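Chapter 5
Water in the Household

Learning goals

After studying this chapter, you should be able to:
explain how water use in the home is measured and recorded;
distinguish between fixed and variable uses of water;
read a simple household water account;
describe how changes in equipment and habit affect demand on a town supply.

Key terms: base use, demand, meter, peak period, return flow, variable use

5.1 Why study the household?

In Chapter 3 we followed water from the catchment to the treatment works and along the mains. We now turn to the point at which it leaves the public system and enters the home. The household is the smallest unit that a water supplier normally measures, and the choices made there, taken together, decide how much water a town must be able to deliver on any given day.

Consider the town of Boltdale, which draws its supply from the Wenda River. Until recently the town billed each dwelling at a flat rate, regardless of how much water was used. Under this arrangement the supplier knew how much water left the works but could say very little about where it went. Meters were fitted street by street, and the first full set of readings was completed on July 12, 2019. For the first time, planners could compare one street with another and one season with the next.

The engineer in charge of the readings, Willy Stevens, divided household use into two classes. Base use covers drinking, cooking, and basic hygiene. It changes little from week to week and depends mainly on the number of people in the home. Variable use covers laundry, bathing beyond basic needs, cleaning, and the watering of gardens. It rises and falls with the weather, with family routines, and with the equipment a household owns.

Laundry deserves particular attention. When clothes are washed by hand, the person doing the work controls the amount of water directly. When a machine is used, much of that decision passes to the maker of the machine and to the program selected. A household that runs a full load on a suitable program may use far less water than one that runs several small loads in the same week, even when both own the same model.

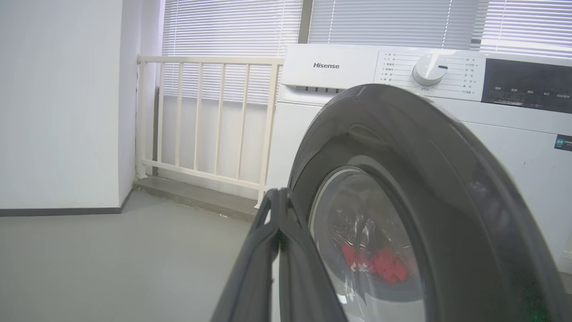

Figure 5.1 A front-loading washing machine with its door open. The program selector is a round knob on the upper panel.

The time at which water is used matters as well as the amount. Most homes draw heavily in the early morning and again in the evening. These hours are known as peak periods, and pipes and pumps must be sized to meet them. In Boltdale the October readings showed a second pattern: garden watering had nearly stopped, yet the evening peak remained — evidence that indoor uses were responsible for most of it.

Water that enters the home must also leave it. The portion that passes back through the drains is called return flow. It carries soap, food waste, and fibers from clothing, and it must be treated before it can be released to the river. Return flow is examined in Section 5.2, using records from the Leemans district.

Before you read on

Find the water meter that serves your home or school and write down the reading at the same hour on 2 consecutive days. Keep both figures. You will need them for the exercise on page 13 of the workbook.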